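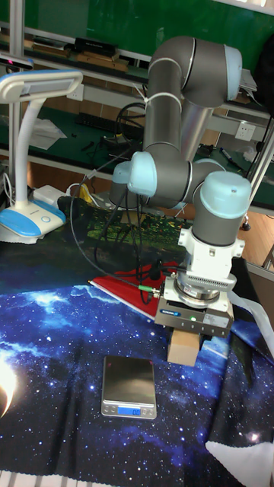

Rekha Shukla says she always lets her kitchen scale settle on zero before anything touches it, and I've picked up the habit from her. Mine sits on a cloth, so I smooth out the wrinkles first and check that all the feet are flat. A scale on a fold will drift on you!

Then I try something I already know the weight of (an unopened 50 g packet of yeast is my favorite). If it's off by more than 2 g, I move the scale and start over — no point baking with bad numbers.
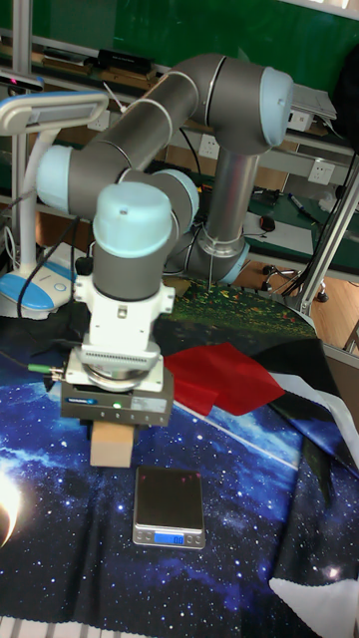

Display at 0.0, block still above the scale.

Oh, and set things down gently, right in the middle. I used to drop my flour bowl on from a height, and my old scale didn't last until July.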